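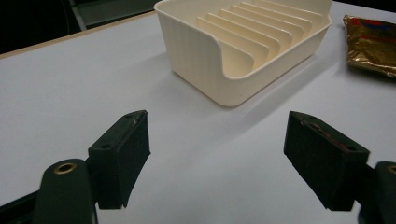

A ribbed soap dish on a white table.

The staff profile is the most widely read page on most company websites and the least believed. I spent nine years editing trade magazines, and I filled in the questionnaire myself four times at four publishers. Favorite book, pet peeve, first job, best advice. I gave a different favorite book each time and never heard a word about it.

I bring this up because Lamier, which puts out business titles from an office in Bindham, has decided that every editor, ad rep and production person will now have a profile with 14 questions. The memo came from Roland Fairclough, the publisher, and it says the aim is to "let readers meet the people behind the page." I have my doubts about whether readers asked.

Think about who opens these things. Public relations people do, looking for a name to pitch. Job candidates do, the night before an interview. Former coworkers do, to see who got promoted. A subscriber who pays for 6 issues a year on commercial kitchens wants to know if the piece on dishwashers was written by someone who has talked to the owners of dishwashers. Your love of Russian novels doesn't settle that.

The career achievement question bothers me most. Ask a salesperson and you get a number. Ask an editor and you get modesty, usually about "the team." Katalin Balogh, who ran the copy desk when I was at Tastorix, once kept a badly sourced story out of print over the objections of everybody above her. It was the best thing I saw anyone do in that building. Her profile said she was proud of the redesign. What else could she say? The achievement was a story that didn't run, about a company that still bought ads.

Philosophy is nearly as bad. Work hard, treat people well, keep learning. I have read 30 of these in a sitting and could not have told you which belonged to the circulation director and which to the intern. They aren't lies. They are what a careful person writes when the boss will read it first.

The defenders say a profile makes a publication seem human, and I'll grant them a little. A reader in Bloxham once wrote to me because we had both grown up near the same lake, and she turned into a good source. That was one letter. It could have come just as easily from a byline note.

If Lamier wants trust, I'd spend the time on duller questions. What have you covered, and for how long? Who used to pay you? What did you get wrong last year, and where is the correction? How does a reader reach you — you, I mean, and not a form? Give each person 300 words and skip the headshot in the nice jacket.

I expect the 14 questions will go up in May anyway. Somebody will list coffee under hobbies. The corrections page, last time I looked, still needed three clicks to find.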